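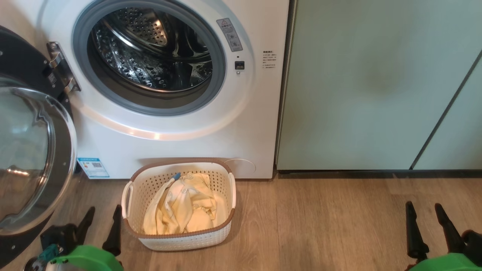 4. Levelling and first wash

Do this after the transit bolts are out (section 3). If they're still in, stop and go back.

4.1 Push the machine to within 50 mm of the wall. Check the drain hose isn't kinked behind it.

4.2 Spirit level on top, front to back, then side to side. Wind the feet up or down by hand. Lock nuts tight against the cabinet, 13 mm spanner.

4.3 Press down on each corner in turn. Any rock — adjust again.

4.4 Open the tap fully. Look at both ends of the inlet hose for drips. Hand tight plus a quarter turn, no more.

Caution: do not use the old hose from your last machine. New hose, new washers.

4.5 Empty drum, door shut. A little powder in the drawer, no softener. Cottons 60, start.

4.6 Stay with it for the first 20 minutes. Check the floor under the tap and at the waste pipe when it empties.

Note: some water left in the drum from factory testing is normal. So is a rubbery smell on the first wash or two.

Note: on the Lomwood plinth the back feet are hard to reach. Set them before you slide it in.

4.7 After the wash, wipe round the door seal, including the fold at the bottom. Leave the door ajar till its dry.

Caution: children and pets — keep them away while the door is open. Look in the drum before every load.

If it walks across the floor on spin, repeat 4.2 and 4.3. Still walking, ring Rornico spares and ask for the anti-slip feet, part 3780. Fit all four, not just the front ones.

Section 4 revised Tue 24 July, K. Khosravi. Drain hose heights have moved to secton 5.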